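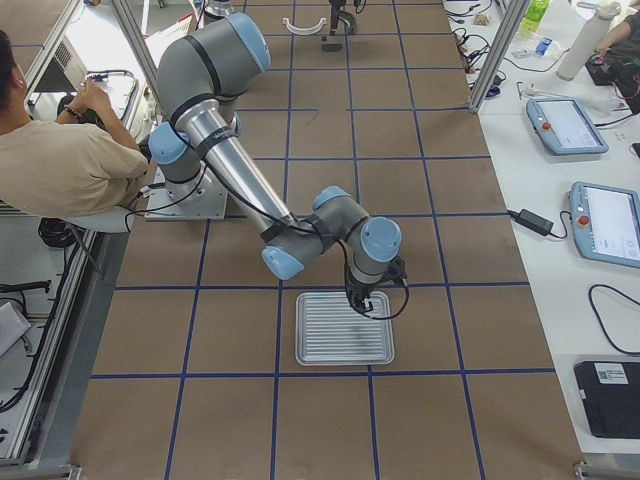
Keeping the Small Station Open

Galtdale, 4/15/19

When the afternoon train leaves Galtdale for Calham, it carries schoolchildren, hospital visitors and a good number of people who no longer wish to drive. The line between the two towns is 14 miles long and has seven stops. For most of the past decade its future was reviewed every spring, and every spring the villages along it prepared for bad news.

The present arrangement dates from the last funding round, when the two town councils agreed to share the cost of the smaller stations with the operator, Zastero. Under its terms the stations remain open for at least five years. Ticket offices were closed at all but the two end points, and the money saved was put towards lighting, shelters and a later evening service.

The decision was not welcomed everywhere. Older passengers told the public meetings in Calham that they valued a staffed window, in particular when trains were late. The operator answered with a telephone line and a printed timetable delivered to every household within walking distance of a stop. The timetable has proved the more popular of the two.

Passenger numbers have since risen slowly. An average weekday now brings 227 people through Galtdale station, and the last train of the evening, which many expected to run empty, is used by shift workers from the hospital and the bakery.
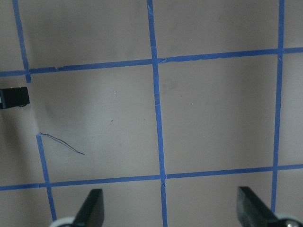 Much of the credit belongs to the timetable itself. Under the old pattern, trains reached Calham a few minutes after the main bus services had left, and a journey to the hospital could involve a wait of about 60 minutes. The bus company moved its departures last April at the request of both councils. The change cost very little and required no new vehicles.

The buildings present a harder question. The stone waiting room at Wasilewska Halt, named after the family that once owned the neighbouring mill, has a sound roof but no heating, and its doors are locked for much of the winter. Proposals for a café and for a parish office have both been put forward. Neither has yet secured a tenant, and the councils have asked for further offers before the autumn.

There is also the matter of the footbridge at Galtdale. Passengers with prams or wheelchairs must still cross by the road, a detour that takes them past the goods yard and along a narrow pavement. A ramp has been drawn up and costed – the third such design in the station's history – and the councils will consider it at their joint meeting in the summer.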